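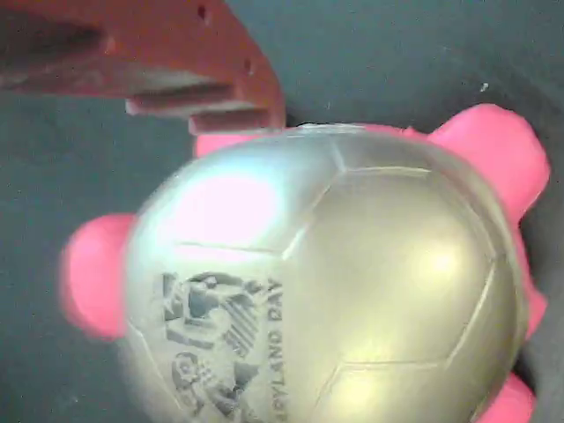

Asunto: Re: Pelotas y juguetes de goma para la ludoteca: qué guardamos y qué no

Hola a todos:

Contesto al mensaje de ayer sobre el reparto de los juguetes de patio. Copio los párrafos a los que respondo y voy por partes, que si no luego se pierde el hilo.

> Tenemos que decidir antes de que acabe octubre qué pelotas se quedan
> en la sala y cuáles van al almacén de Tokbridge. En la última recogida
> entraron muchas cosas repetidas y las cajas ya no cierran. Propongo
> quedarnos solo con lo liso y de un color, que se limpia mejor, y sacar
> todo lo que lleve publicidad o dibujos.

Con lo de sacar lo repetido estoy de acuerdo. Con lo de quedarnos solo con lo liso, no del todo. La pelota plateada con reflejos dorados, la que tiene el dibujo de los paneles de fútbol, lleva un logotipo gris oscuro y unas letras de lado, y según ese criterio habría que apartarla. A mí me parece de las más útiles que tenemos. Es grande, se encuentra enseguida con la vista y a los pequeños les llama la atención cómo cambia de color según lo que tiene cerca: al lado del juguete rosa le sale un brillo rosado, y por otro lado tira a dorado o a verdoso. Eso con una pelota lisa y mate no pasa.

Además, lo impreso no molesta para jugar. De las letras se lee "PYLAND DAY" y delante falta algo. Supongo que será un recuerdo de algún día de fiesta, quizá de un "PLAYLAND" o algo parecido, pero no lo sé. Si alguien la trajo y se acuerda de dónde salió, que lo diga y lo apunto en la ficha. Mientras tanto la he puesto en el inventario como "pelota metalizada, paneles de fútbol, con logotipo", que para localizarla basta.

> Otra cosa es el acabado. Las metalizadas se pelan. En la ludoteca de
> Filtham tuvieron que tirar varias porque soltaban escamas.

Esto sí me preocupa más que el dibujo. Yo haría lo siguiente con todas las que tengan acabado brillante, sea plateado, dorado o nacarado:

- Pasar la uña por las costuras y por los bordes de lo impreso. Si se levanta algo, fuera.
- Limpiarlas con un paño de algodón húmedo y jabón neutro. Nada de alcohol ni de estropajo, tampoco por la parte verde suave.
- Secarlas a mano. Si se dejan escurriendo en la rejilla quedan cercos, y en las brillantes se ven mucho.
- No apilarlas debajo de nada pesado ni junto al radiador.

En el patio, con el suelo de cemento, las metalizadas duran poco. Dentro, sobre la alfombra, la que tuvimos antes de esta aguantó dos cursos. Así que mi propuesta concreta es que estas pelotas se usen solo en la sala y que en la caja del patio vayan las de goma gruesa y las de espuma forrada.

> Y los juguetes de goma blanda, los de bultos, ¿son para agua, para
> morder o para lanzar? Están mezclados con las pelotas y no hay forma
> de saber en qué caja van.

Aquí hay lío y en parte es culpa mía, porque fui yo quien los juntó. El rosa fuerte, el de los lóbulos redondeados, parece de goma, y estaba con las pelotas por el tamaño. No se comporta como una pelota: con esa forma bota para cualquier lado. Para los de tres y cuatro años tiene su gracia, pero si lo dejas en la caja de las pelotas alguien lo saca para un juego de puntería y acaba en discusión.

Os propongo separar en tres cajas:

Caja de rodar y botar: todo lo redondo, con independencia del acabado y de que tenga letras o no.

Caja de apretar: gomas blandas, formas irregulares, erizos, lóbulos, anillas. El rosa va aquí.

Caja de agua: solo lo que esté cerrado del todo, sin agujero ni pito. Si al apretarlo debajo del grifo entra agua, no es de esta caja, porque luego por dentro cría moho y no hay manera de limpiarlo.

No he metido el rosa en la de agua porque todavía no lo he comprobado. Si alguien va antes que yo, que lo haga y escriba el resultado por aquí.

> Por último, las cajas. Las de Flotus son caras y las tapas se rompen.
> ¿Seguimos comprando las mismas?

De las Flotus tenemos 8 en uso. Las tapas se rompen por las pestañas, siempre por el mismo sitio, y casi siempre porque la caja va demasiado llena y se cierra empujando. Yo no compraría más tapas. En las cajas de la sala la tapa sobra, y en las del almacén se pueden usar las tapas sanas que quitemos de las otras. Eso nos da margen para este curso.

También pregunté en Lau por redes de las de colgar, como las de los gimnasios. Tienen una grande donde entran bien las pelotas de este tamaño. La ventaja es que se ve lo que hay dentro sin volcarlo todo en el suelo, y que se secan con el aire. La desventaja es que hay que colgarla a una altura a la que lleguen los niños y en esa pared tenemos el enchufe. Habría que ponerla en la pared de enfrente, encima del banco – y entonces se subirán al banco. No lo tengo claro. Si alguien la ha usado en otro sitio, me interesa saber cómo la colgó.

Sobre el inventario, que también se mencionaba más abajo en el mensaje original: la hoja compartida tiene ahora 169 líneas, contando los rompecabezas y los juegos de mesa. Calculo que, cuando agrupemos lo repetido, nos quedaremos en bastante menos. Para las pelotas sugiero que cada línea lleve solo cuatro datos: color, dibujo, tamaño (pequeña, mediana, grande) y caja. Lo de anotar el material lo dejaría, porque la mitad de las veces ponemos "plástico" a ojo y no sirve para nada. Si no se sabe, se deja en blanco.

Una duda con los tamaños. En la hoja hay quien ha puesto "grande" a pelotas que otros han apuntado como "mediana". Para entendernos: pequeña es la que se coge con una mano de niño, mediana la que se coge con una mano de adulto, y grande la que pide las dos. Si os parece bien, repaso la columna con ese criterio.

Queda el tema de qué mandamos a Tokbridge. En la estantería de allí hay sitio para dos cajas más, no para más. Yo enviaría:

- Las pelotas repetidas del mismo color, dejando aquí dos de cada.
- Las que pierden aire pero se pueden volver a inflar. Que vayan con la aguja pegada con cinta dentro de la caja, porque la última vez la aguja se quedó aquí y las pelotas allí.
- Los conos y los aros de verano.

Y no enviaría nada que esté sin limpiar. El año pasado subimos una caja tal como vino del patio y en primavera hubo que lavarla entera.

Si nadie dice lo contrario, empiezo con las etiquetas de las tres cajas. Las haré con dibujo además de texto: un círculo, una mano apretando y una gota. Usaré las pegatinas que sobraron de la feria, que son blancas y aguantan bien la humedad, aunque la cola deja marca si se despegan, así que pensad bien dónde las queréis antes de que las ponga. En las cajas de la sala yo las pondría en el lado corto, que es el que queda hacia fuera cuando están en el estante.

Me falta por contestar lo de los patines, pero eso merece un mensaje aparte y además no los he visto todavía. Por lo que se contaba, a un par les falta el freno.

Un saludo a todos. Estaré en la sala a partir de las cinco por si alguien quiere echar una mano con el lavado. Traed paños, que los de allí están para tirar.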